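5 min read
Search talks Search Clear

Talk notes – Jurkel gripper fault, left jaw

Open with the number. 34 stalls logged since November, all on the left jaw. Say it slow, then wait.

Why a bed and a bin – soft stuff, boxes, a tied plastic bag, all the things Kinar customers keep asking for. Mention the blue pads, same on both grippers.
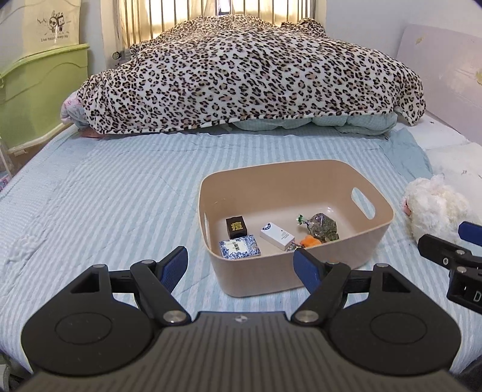 1. What failed
Left jaw closes, hits something soft, keeps pulling current. Cutoff was set at 60 percent and the firmware ignored it after a restart. Motor gets hot, opertor smells it first. Don't joke here, one person got a pinched finger.

Point at the pivot screws – Torovska found the wear there after 4,000 cycles. Small round pouch is a good talking point, fabric, easy to over-squeeze.

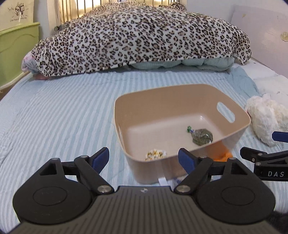
2. What we changed
Cutoff now lives in hardware. Hand check before evry run, jaws open, fingers clear. Rivera site still on the old board – say so, somebody will ask.

Skip the wiring slide if short on time. Go strait to the orange one.

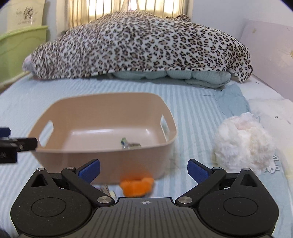

Jaws open at the basket, orange item between the fingertips.

Questions. If they ask about recall – not decided, take it offline.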